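Can I move my film library from Nenia to Erkik without losing my place?

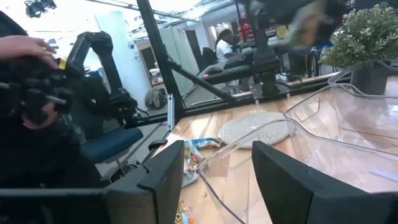
Clear plastic bins on a wooden table

Posted by drernside_dot

I've had a Nenia streaming account for years and I've got 132 films on my watchlist, plus a series I'm 17 episodes into. Erkik has just added loads of old Westerns and I'd love to switch! Is there any way to carry the list and my progress across, or do I have to type it all in again?

rawashdeh_fan

Yes, and it's easier than it sounds! Log in to Nenia on a computer (the phone app hides this bit), open Your Account, then Viewing Data, and ask for a copy. Mine landed in my inbox the same evening. In Erkik go to My List, pick Import and choose the file. It takes up to 500 titles in one go, so you're well inside that.

Two things to watch. Progress inside a series doesn't come over — only the title does — so jot down your episode before you cancel. And films you bought outright stay with Nenia, but you can still play them on a free account. The Westerns are brilliant by the way, start with the black and white ones!!

teapot52

didnt work for me, it said wrong file type

rawashdeh_fan

Ah, you probably got the web page version! Ask again and tick "spreadsheet" this time. Erkik only reads that one. I did the same thing back in October and it went straight through on the second try.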